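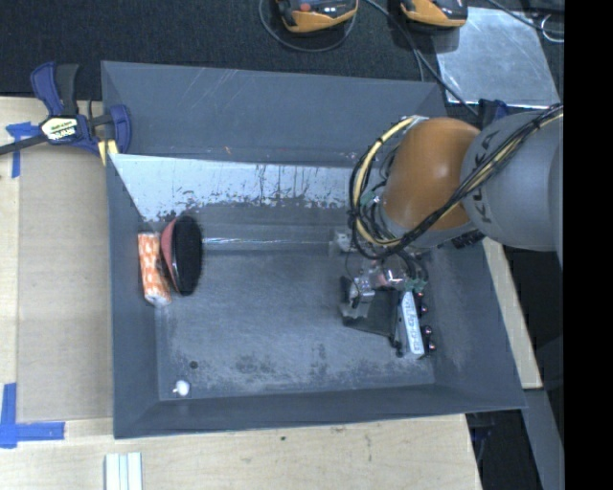 *Arm over the grey bin, cables and all.*

I've been sent another leaflet about maintenance-free ball valves. It came from Pradance, by way of Talha Afridi, who forwarded it with a single question mark in the message. I've known Talha long enough to know that this means "are you going to be rude about it or shall I?"

So I'll go first.

The leaflet says the valve is "maintenance-free for life". It does not say whose life, or the life of what. I read it twice looking for a definition and then had a go at the datasheet, where the phrase has shrunk to "no routine lubrication required under recommended service conditions". Those are very different claims. The second one I'm perfectly happy with. Most soft-seated ball valves don't want you going near them with a grease gun, and plenty don't have anywhere to put the grease anyway. But somebody has taken a small true thing about lubrication and blown it up until it covers the whole valve, stem seals and all.

What bothers me is what happens when people believe it. You fit a valve, it's on the plan as maintenance-free, and so it drops out of everyone's head. It sits open for years. Then a pump needs to come out, somebody goes to shut the valve, and the handle won't budge. Out comes a length of tube to go over the handle, which you shouldn't do, and which I have watched a great many sensible people do. If you're lucky it moves. If you're less lucky it moves and doesn't seal, or the stem gives up, and now the job that needed one section isolated needs half the plant down.

We had this at Bridedstead, back in January, on a hot water return. Two-inch brass body, lever handle, nothing exotic. It had been fitted when the line was put in and as far as I can tell had never been closed again. The water there is hard enough to stand a spoon in, so there was scale all over the exposed part of the ball and baked into the edges of the seats. It did close in the end, or the handle went to the closed position, at any rate. It passed water steadily past the seat and we ended up draining from much further back than anyone wanted to. I got home after 9 pm.

Was that the valve's fault? Not really. It was a decent valve. It had simply been left in one position in dirty hot water and then expected to work first time. Any valve will punish you for that eventually, whatever's printed on the box.

## Turning the handle

The cure is dull. You work the valve now and then. Quarter turn, back again, couple of times, and put it back as you found it. That's called exercising the valve, and I'd count it as maintenance. I put this to the man from Pradance when he rang to follow up on the leaflet and he told me it was "operation". I said that if I have to send someone round with a list to do it, and they have to write down that they did it, it's maintenance. He said he'd get back to me. He hasn't.

Sidra Sethi took the other side when I moaned about this to her. Her point was that everybody in the trade knows what maintenance-free means and only a pedant would read it literally. I'd have more time for that if the people who write the schedules were all in the trade. A good many of them aren't. They have a spreadsheet with a column for service interval, and the supplier has handed them a reason to type a nought in it.

Before anyone goes off and waggles every handle in the building, though, a few cautions from somebody who has got it wrong:

- Know what's downstream. Closing the wrong valve for two seconds can trip a low-flow switch and spoil your whole afternoon.
- Don't slam it. A quarter-turn valve on a fast-moving line will give you a bang you'll hear in the car park.
- If it's very stiff and has been for years, leave it until you've got a way of dealing with a leak. A seized valve that isn't leaking is a nuisance. A freed one that is leaking is an emergency.
- Watch the stem. A weep at the packing after the first movement is common enough. Where there's a gland nut, a small nip may sort it. Where there isn't, you've learnt something about the valve you bought.

That last one is what I'd look at first when buying. I will pay extra for an adjustable gland. Some of the cheaper valves have an O-ring arrangement and nothing you can tighten, and they're fine up to the day they aren't. The Pradance one, from the drawing, has no adjustment at all. I suspect that's where "maintenance-free" really comes from: there's nothing on it you *can* maintain.

## The cycle test

The leaflet makes a fuss about its cycle testing too. I'm not going to repeat the number because I can't find out how it was arrived at. I asked what the test fluid was and was told "clean water, ambient". Clean cold water, opened and closed over and over by an actuator that never gets bored. It's the kindest life a valve could have. The valves that fail on me aren't worn out from use, they've been forgotten. A test where you leave a valve open in scaly hot water for a few years and then close it once would tell me a lot more, and I understand why no sales department would wait for the result.

To be fair to the competition, which isn't much better, Palesa Radebe dug out an old Alarcón catalogue for me and it had a whole page on how often to operate valves in standby service. It was a grim little page in tiny print with a table at the bottom. The newer catalogue has lost it and gained a photograph of a sunset. I'd like the table back.

## What I've done

I went round our own lines with a tin of paint markers and a notebook. We've got roughly 200 manual valves if you include the little drain cocks, and I don't have the hours to work them all. So I picked the ones you'd truly need in a hurry, which came to 18, and those now get turned every 4 months. It takes me about a morning with the walking. On the first lap two wouldn't shift and one weeped at the stem until I nipped it up. Those two are on order for the summer shutdown and I've hung a tag on each saying not to trust it.

Is every 4 months right? No idea. I got it by asking people what they did and picking something in the middle that I thought I'd stick to. Shamim Kazmi reckons yearly is plenty on clean services. Maarja Jaunzems works on slurry and laughed at me. If the next few laps are all easy I'll stretch it out, and if they aren't I'll shorten it.

Before someone writes in: yes, I know there are better valves for scaling water, and yes, I know about metal seats, and yes, I've seen what they cost. A treated supply would do more good than any of it. I've been asking for one for 15 years.

Talha wants to buy one of the Pradance valves anyway and put it on the return at Bridedstead, in place of the one that passed. I've said all right, so long as there's a proper isolating valve upstream of it, and so long as it goes on my list with the others.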